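Home | Forums | Budgets & Buying | New Posts | Search

Delivery robot for the two-site run: buy, lease or forget it?
Last updated: Thursday, 4:40 pm
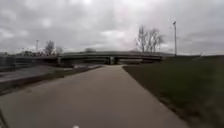 The path toward the overpass, grass bank on the right, road on the left.

froyer_ops
We have two buildings on either side of the overpass and a steady trickle of small parcels between them. Séverine Royer in our front office has asked me for a number by the end of March. The Lindholm lease came back at 142 a week, service included. Renaud will sell us a used unit outright for 2,940, battery "recently checked," whatever that means in Renaud. The path is paved and straight, with a curb and a strip of verge between it and the road. What am I forgetting to budget for?

danjuma_n
Batteries. Then batteries again. We bought used and the purchase price turned out to be the deposit on a hobby. I'd put aside half as much again for the first year and try to look surprised when it goes.

texier_nad
Disagree with Danjuma. At 142 a week the lease passes the purchase price before you've finished month five. You could buy a spare battery, drop the first one in a canal and still come out ahead by Christmas.

danjuma_n
You've never tried to get a battery out of Renaud.

texier_nad
I have. It took eight weeks. I still have the money I saved, and I visit it often.

Tona_F
Has anyone asked who owns the path? Our city wanted a permit and proof of insurance, and that line was bigger than the robot for the first year. Also ask both sellers about signal under the bridge. Ours used to stop under a deck like that and think about its life.

froyer_ops
Permit wasn't on my sheet. It is now. Séverine will be thrilled.

charpentier77
Counterpoint: a bicycle. Ciltora sells a cargo one and you already pay people who have legs.

froyer_ops
The people who have legs have been consulted. It's February they object to.

Tona_F
Ask Lindholm for a seven-week trial before you sign. They don't advertise it, but the Furkden depot got one. Run it on your worst weather and write down every time someone has to walk out and fetch it. Those walks are wages, so they go in the budget too.

texier_nad
Fine, trial first. Then buy.

danjuma_n
Then lease.

froyer_ops
Trial request sent to Lindholm. Will post the permit cost when the city picks up the phone.

Related threads
Winter tires for small delivery units
Who pays when it tips over?
Ciltora cargo bike, one year on
Sample permit letter wanted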